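Online-Weiterbildung im Sportbereich: Bewerbung über das Portal Lernodness einreichen

Stand der Anleitung: Portalversion 3, Bewerbungszeitraum für den Studienstart im Oktober

Die Anleitung beschreibt den Ablauf einer Bewerbung für berufsbegleitende Zertifikats- und Masterkurse in Trainingswissenschaft, Sporternährung und Bewegungspädagogik. Sie gilt für alle Kurse, die über Lernodness verwaltet werden. Kurse des Partneranbieters Ganano verwenden dasselbe Formular, weichen aber bei den Nachweisen ab (siehe Schritt 3).

Voraussetzungen

Benötigt werden ein Benutzerkonto mit bestätigter E-Mail-Adresse, ein aktueller Browser und die Unterlagen als PDF. Fotos von Zeugnissen werden vom System angenommen, bei der Prüfung jedoch häufig zurückgewiesen. Die Bearbeitung kann jederzeit unterbrochen werden. Nicht abgeschickte Entwürfe bleiben bis zum Ende des Bewerbungszeitraums gespeichert.

Schritt 1: Kurs auswählen

Im Menü »Studienangebot« den Filter »Sport und Gesundheit« setzen. Die Trefferliste zeigt Kursnummer, Umfang und Zulassungsart. Kurse mit dem Vermerk »Z« setzen ein abgeschlossenes Erststudium voraus, Kurse mit dem Vermerk »B« eine Berufsausbildung oder eine gültige Trainerlizenz. Die Kursnummer notieren, sie wird in Schritt 4 erneut abgefragt.

Schritt 2: Persönliche Daten eintragen

Name und Geburtsdatum müssen mit dem Ausweisdokument übereinstimmen. Bei abweichendem Namen auf älteren Zeugnissen ist unter »Weitere Nachweise« eine Urkunde über die Namensänderung hochzuladen. Umlaute werden korrekt verarbeitet und nicht umschrieben.

Schritt 3: Nachweise hochladen

Folgende Dokumente sind in getrennten Dateien einzureichen:

– Abschlusszeugnis mit Notenübersicht
– Lebenslauf in tabellarischer Form
– Trainerlizenz oder Bescheinigung des Arbeitgebers (nur bei Vermerk »B«)
– Motivationsschreiben mit höchstens 500 Wörtern

Für Kurse von Ganano entfällt das Motivationsschreiben. Stattdessen wird eine kurze Beschreibung der eigenen Praxistätigkeit verlangt, etwa 200 Wörter, in das Textfeld einzugeben. Formatierungen gehen beim Einfügen verloren.

Ein grüner Haken neben dem Dateinamen bestätigt nur die Übertragung. Die inhaltliche Prüfung erfolgt nach dem Absenden.

Schritt 4: Finanzierung angeben

Zur Auswahl stehen Selbstzahlung, Ratenzahlung und Übernahme durch den Arbeitgeber. Bei Übernahme ist das Formular »Kostenzusage« beizufügen – unterschrieben und mit Angabe der Kursnummer. Wer ein Stipendium aus dem Programm Van Rooij beantragt, wählt zunächst »Selbstzahlung« und setzt zusätzlich das Häkchen bei »Förderantrag folgt«. Die Zahlungsart lässt sich bis zur Zulassung ändern.

Schritt 5: Technik für das Auswahlgespräch prüfen

Das Gespräch findet per Video in der Anwendung Farex statt. Den Verbindungstest im Portal unter »Mein Termin« aufrufen und vollständig durchlaufen lassen. Kamera und Mikrofon müssen im Browser freigegeben sein. Laptops während des Gesprächs am Netzteil betreiben. Bei Nutzung eines Firmenrechners vorab klären, ob Videoverbindungen zugelassen sind.
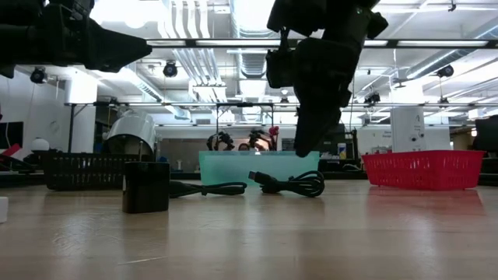

Schritt 6: Bewerbung absenden

Auf der Seite »Zusammenfassung« alle Angaben kontrollieren und »Verbindlich einreichen« wählen. Danach sind Änderungen nur noch über das Kontaktformular möglich. Die Eingangsbestätigung mit Vorgangsnummer wird per E-Mail versandt. Fehlt sie, zuerst den Spam-Ordner prüfen, dann den Status im Portal. Steht dort »Entwurf«, wurde die Bewerbung nicht übermittelt.

Häufige Fehlermeldungen

»Datei nicht lesbar«: Das PDF ist passwortgeschützt. Schutz entfernen und erneut hochladen.

»Kursnummer ungültig«: Die Nummer wurde mit Leerzeichen eingegeben, oder der Kurs ist bereits belegt.

»Sitzung abgelaufen«: Neu anmelden. Der zuletzt gespeicherte Stand wird unter »Meine Entwürfe« angezeigt.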